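Ilwood workshop opens its doors for an afternoon of robot training

14 shares | 6 comments

ILWOOD - Visitors got a close look at how robots are taught everyday chores when Nominia, a small automation firm, held an open day at its Ilwood workshop in August.

The company builds software for service robots that are meant to work in offices, clinics and hotels. Its open day ran from early afternoon until 5 p.m. and drew 27 people, among them high school students, a few retired machinists and the owners of two local cafes.

Most of the afternoon was given over to one job: fetching a cup of water. Staff members carried it out again and again with a pair of hand-held grippers, one in each hand, while visitors stood along the side of the room and watched. The recordings are later used to train the program that Nominia calls Alix.

Ubaldo Bortolotti, who runs the workshop, told the group that a person picks up a paper cup without thinking about it, and that this is the reason it makes a good test.

"Squeeze it too hard and it folds. Hold it too loosely and it drops when the water goes in," Bortolotti said. "We have thrown out a lot of cups this year."

He said the markers on the grippers let the system work out where each hand is at every moment. The shape of the fingers matters too. An earlier set was flat and let cups slide, and the firm changed to curved ones in the spring.

Each run at the open day was kept short. A staff member took a cup, walked to the dispenser, filled it and set it down on a table. After 15 runs the group stopped for a break and questions. Several visitors asked why the company does not simply program the steps. Bortolotti said it had tried that with its first machine, and that the robot did fine until a chair was moved or the cups came from another store.

"People leave things all over the place," he said. "We want the training to have that in it."

After the break, visitors were allowed to try the grippers themselves. One student got a cup as far as the tap on her first try and then tipped most of the water onto her sleeve. One of the cafe owners managed three cups in a row and was asked, to some laughter, whether she wanted a job.

The second part of the program was a demonstration of Patrício, the firm's test robot. It has two arms on a wheeled base and was set to bring water to a table in the next room. It finished the job twice. On a third try it stopped short of the table and had to be restarted, and the staff moved on to the next item. Bortolotti said the stop was caused by a setting that had been changed that morning.

Speed was another subject that came up. Patrício takes 2 minutes to bring one cup, far longer than a person would need. Bortolotti said the company is not working on speed for now and would like the robot to be steady first.

Some visitors asked about jobs. A retired machinist, who had spent most of his career in a parts plant, said he had seen machines brought in before and wanted to know who would lose hours this time. Bortolotti answered that the clinics the firm has talked to are short of people on the night shift and want help with carrying. He said he could not speak for every customer who might buy such a machine later on.

The high school group stayed on after closing time to see how the recordings are sorted. Runs in which the cup is dropped are kept in a separate folder, and staff go through them by hand before anything is used for training.

Nominia plans to start a trial at a clinic outside Ilwood this winter. The robot will carry water and small supplies along one hallway, with a staff member walking beside it for the first weeks. The firm is also looking for local people to record tasks with the grippers on a part-time basis. No technical background is needed, and training takes one morning. Applications can be picked up at the workshop's front desk.

Another open day is planned for the spring. It will be free, as this one was, but places will be limited and visitors will have to sign up ahead of time. School groups can ask for a separate visit in the morning.

Contact the newsroom | Copyright, all rights reserved | Back to top
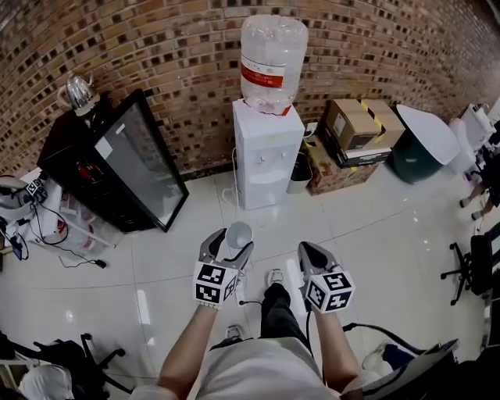

Can people who missed the open day still apply to record tasks for Nominia?

Applications are open to anyone in the area, whether or not they came to the open day, and the forms are at the front desk of the Ilwood workshop.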